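플릴타르, 파지 계획 소프트웨어 개정판 공개… 케이블 달린 물체 인식 모듈 분리

로봇 조작 소프트웨어 개발사 플릴타르(Pliltar)는 2월 자사의 파지 계획 소프트웨어 ‘데니코(Denico)’ 개정판을 협력 기관에 공개하였다고 밝혔다. 이번 개정판은 전원 코드나 통신선이 연결된 생활 기기를 다룰 때 본체와 선을 서로 다른 대상으로 인식하고, 그 결과를 파지 자세 계산에 각각 반영하도록 구조를 변경한 것이 핵심이다.

회사 측 설명에 따르면 기존 데니코는 물체를 하나의 덩어리로 분할한 뒤 그 외곽을 기준으로 집는 위치를 계산하였다. 이 방식은 상자나 컵처럼 형태가 고정된 물체에는 무리 없이 적용되었으나, 선이 달린 물체에서는 코드까지 본체의 일부로 처리되어 중심점이 코드 쪽으로 치우치는 문제가 반복적으로 보고되었다. 물체와 작업면의 색이 비슷한 경우에는 경계 추정의 오차가 더 커지는 것으로 나타났다.

개정판의 인식부는 두 단계로 구성된다. 첫 단계에서는 영상에서 강체에 해당하는 영역과 가늘고 긴 유연체에 해당하는 영역을 나누어 표시한다. 다음 단계에서는 유연체 영역을 중심선 형태로 변환하고, 손가락에 가려져 끊어져 보이는 구간이 있으면 앞뒤 구간의 방향을 비교하여 같은 선인지를 판정한다. 판정 결과에는 신뢰도 값이 함께 기록되며, 값이 기준에 미치지 못하면 계획부는 해당 구간을 접근 금지 영역으로 처리한다.

인식 모듈 개발을 총괄한 프라밀라 삭세나 책임연구원은 “손에 든 그리퍼 도구에서 촬영한 영상은 손가락이 늘 화면 안에 들어오기 때문에 가림을 예외로 취급할 수 없다”며 “가려진 구간의 처리를 후처리에서 인식 단계로 옮긴 것이 이번 작업에서 가장 시간이 많이 걸린 부분”이라고 말하였다.

평가에는 협력 기관인 람페르사드(Rampersad) 연구소가 구축한 조작 영상 863건이 사용되었다. 평가 대상에는 멀티탭, 충전기, 탁상용 조명 등이 포함되었으며, 작업면은 밝은 색 종이를 깐 탁자와 종이를 깔지 않은 탁자로 구분하였다. 흰색 멀티탭을 밝은 종이 위에 둔 조건은 본체의 경계가 옅은 그림자로만 구분되는 경우가 많아 난도가 높은 항목으로 분류되었다.

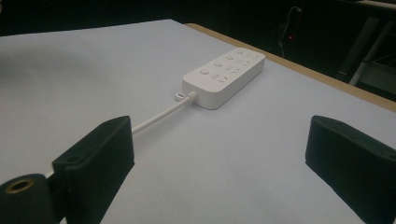 계획 및 제어부 변경 사항

계획부에서는 본체의 긴 축을 먼저 추정한 뒤, 축을 가로지르는 방향으로 두 손가락을 배치하는 후보를 우선 검토한다. 코드가 나오는 쪽 끝부분은 기본 설정에서 후보 순위가 낮아지며, 버튼이나 콘센트 구멍이 있는 윗면을 누르는 자세도 감점 대상이 된다. 작업 특성상 코드 쪽을 잡아야 하는 경우에는 사용자가 설정 파일에서 가중치를 조정할 수 있다.

제어부에는 접촉 직전의 속도 제한 항목이 추가되었다. 폼 소재로 마감한 손가락은 접촉 초기에 눌리는 양이 커서 힘 추정값이 늦게 반영되는 경향이 있으며, 개정판은 손가락의 표면 소재를 설정값으로 입력받아 닫힘 속도를 달리 적용한다. 제어 모듈을 담당한 마두 라나 선임연구원은 해당 설정값이 비어 있으면 종전과 동일한 속도로 동작하므로 기존 사용 기관은 별도의 조치 없이 개정판을 설치할 수 있다고 설명하였다.

데이터 검수 도구 함께 배포

플릴타르는 영상 검수 도구인 ‘스타섹스(Stasex)’도 함께 배포한다. 검수자는 이 도구에서 자동으로 표시된 본체 영역과 선의 중심선을 확인하고, 잘못 이어진 구간을 직접 끊거나 연결할 수 있다. 수정 내역은 원본 표시와 분리되어 저장되며, 검수자 2인의 판단이 서로 다른 영상은 별도 목록으로 분류되어 재검토를 거친다.

람페르사드 연구소의 라드와 에자트 데이터관리팀장은 “종전에는 선이 손가락 뒤로 지나가는 영상에서 검수자마다 표시 방식이 달라 학습 자료로 쓰기 어려웠다”며 “표시 기준을 도구 안에 고정함으로써 기관 간 자료 교환이 수월해질 것으로 기대한다”고 밝혔다.

제한 사항 및 향후 일정

이번 개정판은 선이 한 가닥인 물체를 대상으로 한다. 여러 가닥이 엉켜 있거나 선이 본체를 감고 있는 경우, 그리고 투명한 피복의 선은 지원 범위에 포함되지 않는다. 배경이 매우 어두운 환경에서 탁자 밖의 전선이 작업 대상의 선으로 잘못 표시되는 현상도 일부 남아 있어, 회사는 작업면의 경계를 사전에 지정하여 사용할 것을 권고하였다.

플릴타르는 협력 기관의 의견을 수렴한 뒤 복수의 선을 처리하는 기능을 다음 개정판에 반영할 계획이다. 설치 파일과 변경 내역 문서는 협력 기관 전용 페이지에서 내려받을 수 있으며, 기술 문의는 플릴타르 기술지원팀 바비타 카티야르 담당에게 하면 된다.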